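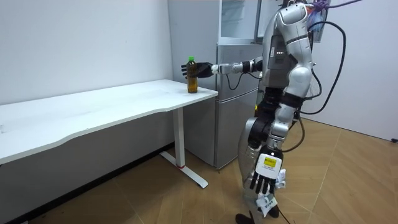

Bottle held over the corner of the desk

Humanoid won't let go of the bottle — safe to just pull it?

TrenbridgeTinkerer
Hi all! Our robot does a fetch job between the fridge and a desk, running on the Hudora software. Twice now the hand has stayed closed at the put-down and the log gives me fault 49. I can clear it, but then the arm twitches, and I'd rather not get a thumb caught. The fridge half of the job gives me no grief at all. 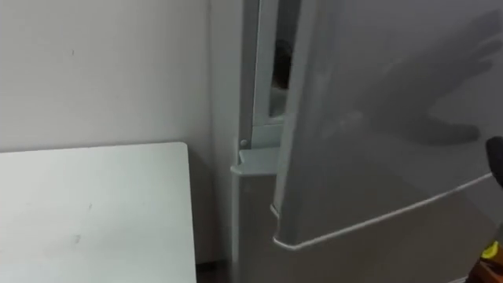

Fridge door partly open

Stallen
Please don't pull! Stop the arm first, get something soft under the bottle, and only then release the fingers from the menu. Ours held on the same way last September — the grip limit had gone back to 2000 after an update, and we put it down to 400 and have been happy ever since. Do look at your cables while it's stopped, too.
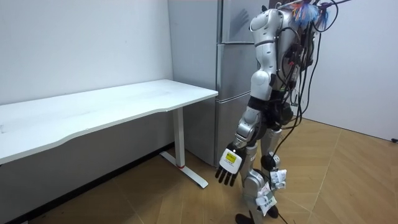

Help Pages, page 2

Lui
Same fault here, restarting cured it. No idea why, sorry.

TrenbridgeTinkerer
Thank you both, you're very kind! The limit was at 2000 here too. I'll change it tonight and write back.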